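Search this wiki Go Advanced

Konotetti

Konotetti is a student competition in two-armed robot handling, held each year at Gendcombe College in Ruswood. Teams write the software that lets a pair of robot arms pick up small everyday things, pass them from one gripper to the other and set them down again. The rules fit on two pages, the objects would fit in a coat pocket, and the problem has kept some very bright students busy for whole semesters.

The contest grew out of a class assignment and is now run by the college's robotics club. It is open to undergraduates in any major, and mixed teams are common. Music and nursing students have both reached the final.

The workcell

All teams share a single workcell, known on campus as the Chae cell. Two arms are mounted on one aluminum rail and face a floor of white square tiles with dark grout. The walls are lined with flowered panels. Cables run along the outside of the arms in wide loops, and learning to plan a motion that doesn't snag one is an early rite of passage for new members.
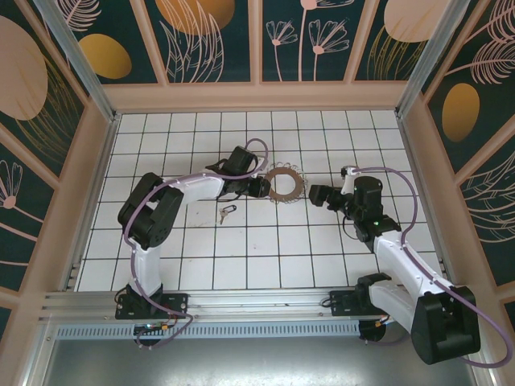

Gendcombe College | School of Engineering | Ruswood Robotics Club

The tiles matter more than visitors expect. Glare off the glossy squares can fool a vision program into seeing an edge where there is none, and the grout lines look a lot like thin objects to a poorly trained detector. On the other hand, the grid is a gift for calibration, and several teams have used it to check where the arms think they are before every run.

Each arm can reach well past the middle of the floor. That gives the two arms a wide overlap to work in, and also a wide area in which to bump into each other. A collision ends the attempt. The arms stop, the run is scored as it stands, and the team waits its turn for the next slot.

Format

A match lasts 12 minutes. The judge places an object on the tiles, and the team's program has to find it, lift it with one arm, transfer it to the other and lower it to the floor without a drop. Team members may start and stop the program but may not steer the arms. When a handover is complete, the judge swaps in the next object.

Points are given for the lift, the transfer and the placement, with the transfer worth the most. There is a bonus for passing the same object back again, which sounds easy and is not! The second pass starts from whatever grip the first one left behind, and small errors pile up quickly. A perfect match is worth 800 points. The highest score so far, 237, was set by the team of Ye-ji Nam and Florencio Bustamante, and it was greeted with the kind of noise usually kept for basketball.

Objects

Objects are chosen to be small, cheap and awkward. Keys on a ring are a regular, and so are coiled springs. A key ring changes shape every time it is touched: the keys swing, the ring tilts, and the part that was easy to grip a moment ago has turned edge-on.
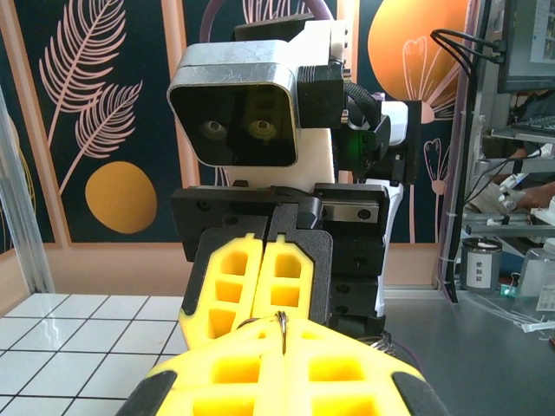

Most teams settle on one of two approaches. The first is to have the giving arm hold still at a fixed meeting point while the receiving arm does all the looking. The second lets both arms move and correct for each other as they close in. The still approach is slower but much easier to debug, and first-year teams are encouraged to begin there. Fares Bataineh's group tried to combine the two, with a fixed meeting point and a final stretch where either arm could give way. Their write-up is still handed to newcomers and is a good read even for people who never plan to touch a robot.

Timing of the release is its own subject. Let go early and the object falls. Let go late and the two arms pull against each other, which can twist a soft object or fling a stiff one. Club members call the moment when both grippers have hold "the handshake," and a great deal of practice time goes into it.

Transparent objects are the hardest class of all. A depth camera may look straight through clear plastic or glass and report the floor behind it, so the program has to work from faint reflections and outlines.

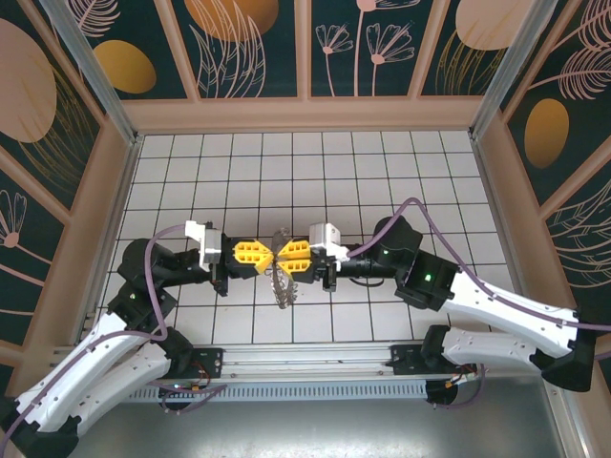

Dae-han Yoo's answer was to stop trusting a single view. His program approached a clear object from several angles and kept only the points that agreed, and although it used up much of the match, it made the transparent class seem possible for the first time. Later teams have trimmed the method down and made it a good deal quicker.

Irregular outlines add another difficulty. With a wavy or spiky edge, the two grippers need to find separate places to hold, and a good spot for the first arm can leave nothing for the second. Stronger programs pick both grips before either arm moves.

Season

Work begins in January with an open evening where anyone can run a sample program. Eight teams are then given practice slots on the cell, and the final is held at the end of the spring semester. Teams share their logs after every practice, a habit started by Ebuka Briggs when he was club president. It has made the contest friendlier and also a lot harder to win, as a clever trick rarely stays with one team for more than a week.

Springs

The spring class deserves a section to itself. A coil can be gripped by the wire or across the whole body, it may stretch under its own weight, and it likes to hook itself on a fingertip. Many handovers fail after the receiving arm has closed properly, with one loop still caught on the giving side. 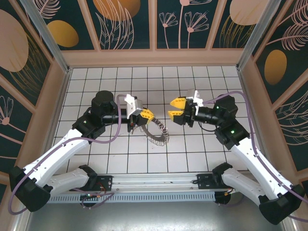 This page was last changed on 8/7/24.

The usual remedy is a small turn of the wrist before backing away. Some teams lower the coil until the tiles take part of its weight, then bring in the second gripper. Judges allow this as long as the object is lifted again before the transfer is scored.

See also

Ruswood Robotics Club
Grasp planning
Gendcombe College student societies

Reader comments (3)

tilecounter: Great article. Could someone add the rule about restarting the program in the middle of a match? We had an argument over it in practice and I'd like to be right.

M. Orrin: My daughter was on a team two years ago and talked about nothing but springs all spring. Now I finally understand what she meant by the handshake.

gripforce9: The section on release timing should mention motor current. We watched for the jump when the second gripper closed and used that as the signal to open. Worked better than the camera for us, at least on keys.

Contact the editors | Copyright Ruswood Robotics Club | Back to top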